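4. 손잡이형 그리퍼 시연의 작업 규칙

4.1 적용 범위

이 절에서는 사람이 손에 쥐고 조작하는 그리퍼로 시연을 기록할 때 우리가 따른 규칙을 정리한다. 규칙 문서의 이름은 Zellwood 작업 규칙이며, Nallport와 Hollatby 두 곳에서 같은 판을 사용하였다. 로봇 팔에 그리퍼를 장착한 상태의 원격 조작은 다루지 않는다. 산업용 로봇의 안전 요건도 범위 밖에 있으며, 시설별 안전 절차가 이 규칙보다 우선한다.

규칙은 모두 49개 조항이다. 이 가운데 장비 점검과 파일 관리에 관한 조항은 부록에 두고, 본문에서는 물체 취급, 작업면, 배경, 중단과 폐기에 관한 조항만 설명한다. 조항의 문장은 "한다"와 "권장한다" 두 가지로만 끝난다. 초기 판에는 "가급적 한다"라는 표현이 있었으나 두 장소에서 해석이 갈려 삭제하였다. Hollatby에서는 이를 의무로, Nallport에서는 참고 사항으로 읽고 있었다.

4.2 물체 취급

시연 대상은 단단한 불투명체, 변형되는 물체, 투명체, 액체가 든 용기의 네 부류로 나눈다. 한 물체가 둘 이상의 부류에 속하면 해당 조항을 모두 적용한다. 뚜껑이 있는 투명 용기에 액체가 들어 있는 경우가 대표적이다. 이때 조작자는 용기 몸통의 양쪽을 핑거로 잡고, 뚜껑을 잡아 들어 올리지 않는다. 뚜껑이 용기에 고정되어 있는지 여부는 시연 기록에 따로 적는다. 고정되지 않은 뚜껑은 용기가 기울 때 먼저 움직이며, 영상만으로는 고정 상태를 판별하기 어려운 때가 많다.

액체의 종류와 양은 시연을 시작하기 전에 기록한다. 액체는 식용 또는 무해한 것으로 제한하고, 유리 용기의 경우 내용적의 4분의 1을 넘기지 않는다. 기록자는 양을 영상에서 추정하지 않고 준비표에서 옮겨 적는다. 투명한 용기에 담긴 투명한 액체는 수면이 잘 드러나지 않아서, 초기 판으로 수집한 자료에서는 같은 시연을 두 사람이 다르게 기입한 사례가 있었다.

용기에 라벨이 붙어 있으면 떼지 않고 그대로 둔다. 라벨은 투명체의 방향을 알 수 있는 거의 유일한 단서가 되는 경우가 있다. 대신 라벨의 위치를 물체 목록에 적고, 같은 목록에 속한 시연 안에서는 위치를 바꾸지 않는다. 새로 라벨을 붙여야 할 때에는 핑거가 닿는 높이를 피한다.

파지력에 관한 조항은 짧다. 조작자는 물체가 미끄러지지 않을 만큼만 핑거를 닫고, 닫은 뒤에는 들기 전에 짧게 멈춘다. 이 정지 구간은 분할 단계에서 접촉 시점을 찾는 데 쓰인다. 손가락으로 물체를 직접 받치는 행위는 허용하지 않는다. 물체가 떨어지려 할 때에는 예외로 하되, 그 시연은 4.4의 절차에 따라 폐기한다.

4.3 작업면과 배경

작업면은 시연마다 새로 정리하지 않는다. 규칙은 대상 물체, 보조 물체, 무관 물체를 구분하고, 무관 물체가 작업면에 있는 것을 허용한다. 컴퓨터 마우스나 다른 용기처럼 사무 공간이나 실험대에 흔히 놓이는 것은 그대로 둘 수 있다. 다만 조작 경로를 막거나 넘어질 위험이 있는 물체는 옮긴다. 흰 작업면 위의 투명 용기는 윤곽이 약해지므로, 대상이 아닌 투명체가 함께 놓일 때에는 그 수를 세션 기록에 적는다.

그림 4에 이 조건의 작업을 실었다. 대상은 둥근 유리 뚜껑이 덮인 원통형 유리 용기이고, 바닥 가까이에 투명한 액체가 조금 들어 있다. 두 핑거는 용기 몸통을 양쪽에서 잡고 있다. 흰 작업면에는 마개가 있는 작은 유리병과 검은색 마우스도 놓여 있다.

그림 4. 손잡이형 그리퍼를 이용한 투명 용기의 파지.

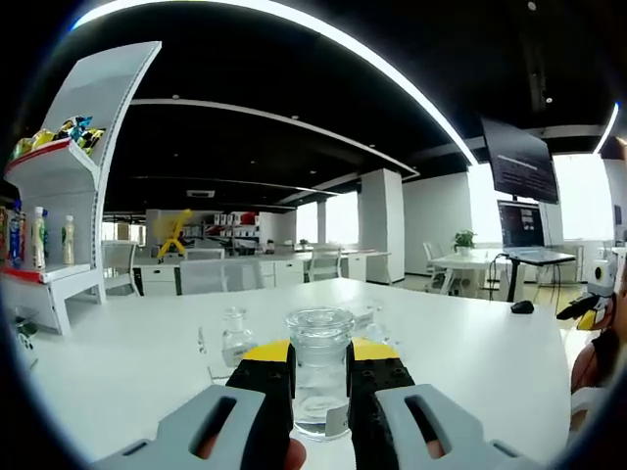
Zerouali에서는 초안을 검토한 뒤, 작업면에 무관 물체를 허용하면 두 장소의 자료를 같은 조건으로 비교할 수 없게 된다는 의견을 보내왔다. 물체 배치를 도면으로 정하고 매 세션 전에 대조해야 하며, 배경에도 가림막을 세우는 편이 재현성을 확보하는 데 유리하다는 것이었다. 또한 규칙이 배치를 정하지 않는다면 이를 표준이라고 부르기 어렵고 기록 지침에 가깝다고 지적하였다.

우리는 이 의견을 일부만 반영하였다. 평가용 시연에는 배치 도면을 의무로 하였고, 가림막은 권장 사항으로 두었다. 학습용 시연에는 도면을 적용하지 않았다. 학습용 자료의 목적은 여러 환경에서 같은 조작이 이루어지는 모습을 모으는 데 있으며, 배치를 고정하면 그 목적과 충돌한다. 명칭에 관한 지적은 받아들여 문서 제목을 "표준"에서 "작업 규칙"으로 바꾸었다. 평가용과 학습용의 구분은 세션 시작 전에 정하고, 수집이 끝난 뒤에는 변경하지 않는다.

배경에 관한 조항은 주로 정보 보호를 위한 것이다. 광각 렌즈는 작업면 밖의 넓은 영역을 함께 기록한다. 세션 담당자는 시작 전에 렌즈 방향에서 모니터, 벽걸이 화면, 노트북, 문서를 확인하고, 공개할 수 없는 내용이 표시되어 있으면 화면을 끄거나 방향을 돌린다. 읽을 수 없는 크기의 글자라도 원본 해상도에서 한 번 더 확인한다. 조작자가 아닌 사람의 신체 일부가 들어올 수 있는 장소에서는 그 사람의 동의를 미리 받는다. 얼굴이 기록된 구간은 동의가 있더라도 배포 전에 흐리게 처리한다.

창가에서는 시간대에 따라 노출이 달라진다. 규칙은 조명을 통일하도록 요구하지 않으며, 자연광의 유무와 실내등의 점등 여부만 기록하게 한다. 작업 공간 안에 다른 로봇이나 조작 장치가 있을 때에는 전원이 켜져 있는지를 적는다. 켜져 있는 장치의 도달 범위와 시연 경로가 겹치면 시연을 시작하지 않는다.

4.4 중단과 폐기

조작자는 이유를 밝히지 않고 언제든 시연을 중단할 수 있다. 중단된 시연은 삭제하지 않고 중단 표시를 붙여 보관한다. 반면 용기가 깨지거나 액체가 작업면 밖으로 흐른 경우에는 해당 세션을 멈추고, 정리가 끝난 다음 새 세션 번호로 다시 시작한다. 유리 파편이 생겼을 때 그리퍼로 파편을 집는 것은 금지한다. 핑거의 작은 구멍에 파편이 남을 수 있기 때문이다.

실패한 시연과 규칙을 위반한 시연은 구분한다. 물체를 놓쳤거나 목표 위치에 두지 못한 것은 실패이며, 실패 표시와 함께 자료에 포함한다. 손으로 물체를 받쳤거나 준비표를 작성하지 않은 것은 위반이며, 배포 자료에서 제외한다. 두 가지가 함께 일어나면 위반으로 처리한다. 초기 판에서는 이 구분이 없어 Nallport의 담당자가 실패한 시연까지 모두 제외한 일이 있었고, 해당 자료는 원본에서 복구하였다.

한 조작자의 연속 작업 시간은 40분으로 제한한다. 그 뒤에는 휴식을 두고, 다시 시작할 때 핑거의 개폐와 손잡이의 유격을 점검한다. 휴식 시간을 줄여 세션 수를 늘리는 것은 허용하지 않는다.

4.5 준수 여부의 점검

준수 여부는 배포 단위별로 점검하였다. 한 배포 단위는 시연 1,000건이며, 매주 목요일에 두 장소가 서로의 자료에서 표본을 뽑아 준비표, 세션 기록, 영상을 대조하였다. 자기 장소의 자료는 점검하지 않는다. 판정이 갈린 항목은 다수결로 정하지 않고 조항의 문장을 고치는 근거로 남겼다.

점검에서 반복해서 나온 문제는 기록 누락이었다. 특히 뚜껑의 고정 여부와 무관 투명체의 수가 자주 비어 있었다. 두 항목은 시연이 끝난 뒤에 채우기 어려우므로, 현재 판에서는 값이 입력되지 않으면 기록 프로그램이 세션을 열지 않는다. 이 변경이 조작자의 준비 시간을 얼마나 늘렸는지는 측정하지 않았다.

규칙의 적용이 정책 학습의 성능에 미치는 영향도 이 절에서는 주장하지 않는다. 두 장소의 장비와 조작자 구성이 달라 규칙의 효과만 분리할 수 없었다. 투명체 조항을 적용한 자료와 그렇지 않은 자료의 비교 방법은 5절에서 다룬다.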